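Ticket: Label printer drops every job after the first
Product: Datham 4-inch desktop label printer
Software: Grovero stock and dispatch, desktop version
Raised by: Aarti Tiwari, Catden
Status: Closed – solved
Opened: December

Original report

We have a Datham label printer on the packing bench, connected by USB to a Windows PC. It has worked without trouble since we got it. Since the last Grovero update it prints the first label of a batch and then stops. The printer light stays green. The job sits in the Windows queue marked "Printing" and never clears. If I switch the printer off and on again I get one more label, then the same thing.

We send out up to 500 parcels a week at this time of year, so turning it off and on for each one is not going to work for long.

Things I have already tried:
Restarted the PC.
Swapped the USB cable for the one from the office printer.
Loaded a new roll of labels.
Ran the self-test from the button on the printer. It printed all the test labels with no gap.

Reply from support, 09:40

Thank you for the clear report. The self-test is useful to know about. It does not use the PC at all, so the print head, the roller and the label sensor can be left alone for now. The fault is likely to be in the driver, the queue or the way Grovero hands over the batch.

Please could you do the following and tell us what happens:

Open Notepad, type one line and print it to the Datham three times, one after the other.
In Grovero, go to Settings, then Printing, and send us the text shown in the box marked "Output method".
In Windows, open the printer's properties, choose the Ports tab and tell us which port has a tick beside it.

Reply from Aarti Tiwari, 10:25

Notepad printed all three. A bit off centre, but they came out.

Output method says "Raw (fast)". I don't remember choosing that.

The port ticked is USB002. There is also a USB001 in the list with the same printer name next to it, no tick.

Reply from support, 11:10

The second port is left over from an earlier connection and will not do any harm, but we will tidy it up at the end.

"Raw (fast)" is the part we want to change. The last update set this as the default for all label printers. In this mode Grovero sends the whole batch as one block and waits for the printer to answer after each label. Some printers do not send that answer unless two-way communication is turned on in the driver. The first label prints, Grovero waits, and the batch goes no further.

Please try this:

Close Grovero fully, including the icon by the clock.
Clear the print queue. If the stuck job will not delete, stop the Print Spooler service, wait for it to show as stopped, then start it again.
In the printer's properties, on the Ports tab, tick "Enable bidirectional support" and press Apply.
Open Grovero and print a batch of 4 labels.

Reply from Aarti Tiwari, 11:55

The tick box is greyed out, so I couldn't do step three. I did the rest. The queue cleared after I restarted the spooler. The batch of 4 printed one label and stopped.

Reply from support, 12:20

A greyed-out box normally means Windows has installed its own general driver in place of the one made for the printer. On the Advanced tab there is a line marked "Driver". Could you tell us what it says?
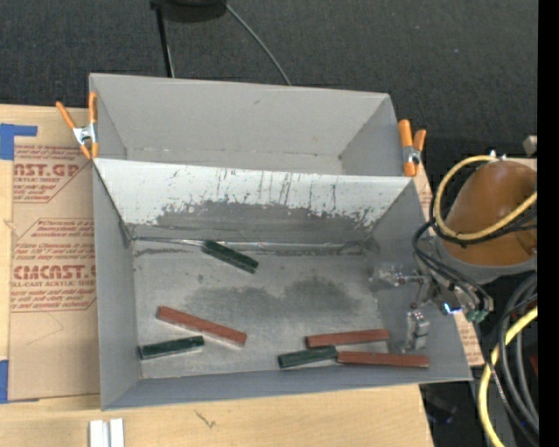

Reading time: 4 minutes

Reply from Aarti Tiwari, 12:35

It says "Generic / Text Only". I am fairly sure it used to have Datham in the name. We had a large Windows update the same week as the Grovero one, so that may be when it changed.

Reply from support, 13:05

That fits. The general driver can print plain text, which is why Notepad worked, but it cannot report back to the PC.

To put the right driver back:

Unplug the USB cable from the PC and leave the printer switched on.
In Printers and Scanners, remove the Datham printer.
Open Print Server Properties, go to the Drivers tab and remove any entry with Datham in the name. Leave the general one where it is.
Still in Print Server Properties, open the Ports tab and delete USB001 if it is there. If Windows refuses, leave it.
Restart the PC.
Run the Datham driver installer as administrator. Do not plug the cable in until the installer asks for it.
Check the Ports tab in the new printer's properties. The box for bidirectional support should now be available. Tick it.
In Grovero, choose the printer again from the list. It will look the same as before but the old entry no longer points at anything.

Reply from Aarti Tiwari, 14:30

Done. It took two goes, as I plugged the cable in too early the first time and Windows put the general driver straight back on. The box is there now and I have ticked it.

The batch of 4 all printed. I then tried a batch of 60 and it got through the lot, but the labels are coming out with the address shifted down, so the last line of the postcode runs over the gap onto the next label.

Reply from support, 14:50

Good news on the batch. The shift is a page size setting. The fresh driver goes back to its own default, and yours is longer than the labels you use.

Open Printing Preferences, choose Page Setup and set the height to match your roll, which on your account is 6 inches. Then hold the feed button until the light flashes twice and let go. The printer will feed a few blank labels while it finds the gaps. Print one test label from Grovero after that.

Reply from Aarti Tiwari, 15:15

That has sorted it. The address is where it should be and I have printed the afternoon's orders with no stops. USB001 has gone from the list as well.

One question – will the next Windows update do the same thing again?

Reply from support, 15:40

It can happen, though we don't see it often. Keep a copy of the driver installer on the PC. If batches start stopping after one label, look at the Driver line on the Advanced tab first. If it says "Generic / Text Only", repeat the steps sent at 13:05 and then set the label height.

If you are stuck and need labels out quickly, you can change Output method in Grovero to "Windows driver (standard)". It is slower but does not wait for an answer from the printer. You will still need the Datham driver for barcodes to print properly.

We have passed the change of default to the Escobar team, who look after the Grovero print module. This ticket will be closed, and a reply to it will open it again.

Cause: printer driver replaced by general Windows driver; output method changed by Grovero update
Fix: driver reinstalled, bidirectional support turned on, label height reset
Related tickets: none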